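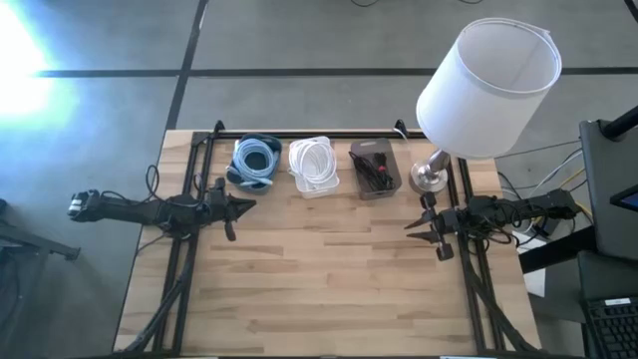
Week 6 handout: Forced removal and the Drarport resettlement
Posted in March by the course instructor

Read this before the seminar. It covers the background to the Witora land clearances and the main points from the lecture. Page references are to the course reader.

1. Background

The Witora valley was farmed in common by families who held no written title. Rights to a field passed through use: whoever planted it kept it, and land left fallow for three seasons went back to the village. The colonial land office at Drarport did not recognize this system. Under its rules, land without a registered owner belonged to the government and could be sold.

For a generation the rule was barely enforced. That changed when the Leitão estate applied for grazing land on the east bank. The first survey listed 539 people living in the area requested. The surveyor marked all of them as "occupants without claim."

2. The order and the march

The removal order gave households 13 days to leave. They were told to report to Kitar, a dry upland district north of the river, where plots had been marked out. A second order extended the clearance to the west bank and brought the total number of people listed for removal to 1,036.

Most went on foot. Livestock was supposed to be bought at a fixed price before departure, but the receipts that survive were issued for goats only. Cattle were left behind, and several later appear in the estate's own stock books.

The Kitar register, drawn up the following spring, has 403 names. Do not read the gap between the two numbers as a death count. Some people died on the road, some crossed the border, and some hid with relatives in Drarport under other names. The register also leaves out children under five.

3. How we know

There are three kinds of source, and they disagree.
– Land office files. Complete for dates and orders, silent on conditions.
– Mission letters. Useful on hunger and sickness, but the writers wanted funds and wrote with that in mind.
– Oral accounts, recorded two generations later. These name places and families that appear nowhere else. Dates are often merged, so the two orders are remembered as one.

4. Terms

"Resettlement" is the word used in the files. Later historians prefer "removal" or "expulsion." In your essays, pick one and say why.

For seminar: compare the second order (p. 88) with the mission letter on p. 94. Who does each writer hold responsible for the lack of food at Kitar? Bring a half page of notes.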